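Classroom maths games: pre-use safety check, with comments
Kimine learning apps, inspected August 6, 2024

1. Opens without asking for a child's full name
Pass. It asks for a nickname. Half the class will be called Bum, but that is a matter for the teacher.

2. No adverts during play
Fail. The free version of Saltutard shows one after every 4 rounds, usually for a game with more explosions and less long division. The paid version is clean.

3. Chat switched off
Pass, once you find the switch. It lives under "Sounds".

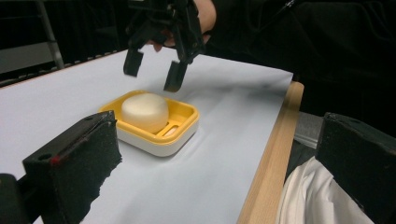 4. Flashing and sudden noise
Pass with a grumble. The wrong-answer buzzer would wake a ship's crew. Set the volume to 30 before handing out headphones, and check it again after break, when it will have crept up.

5. Sums match the age on the label
Mostly. Kang says it suits children of 7, then opens with negative numbers. Start on the second menu, which is oddly the easier one.

6. Links out of the game
Fail. The cartoon owl on the Judholm score page leads straight to a shop. Children press owls. Block the page or use the offline copy. 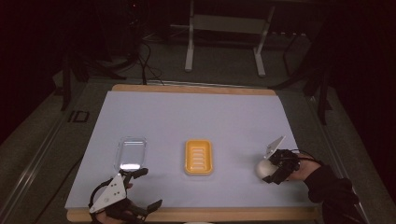
Can a class use Judholm while the owl is still there?
Only in the offline copy, where pressing it does nothing except make it blink.

7. Scores kept private
Pass for Kimine and Kang. Saltutard puts a league table on the front page, with the slowest player helpfully shown in red. Turn off "Friendly rivals" in settings.

8. Works on the old tablets
Partly. Kang needs over 200 megabytes free, and the old tablets are full of photographs of thumbs. Clear them first.
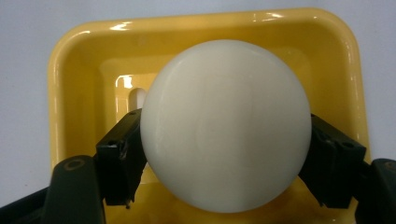
9. Progress can be deleted
Pass, though Kimine asks if you are sure, then if you are really sure, then looks sad.

10. Timer can be turned off
Pass in all but Saltutard, where it can only be hidden. It goes on ticking.

Next check due: February. Owl to be looked at before then.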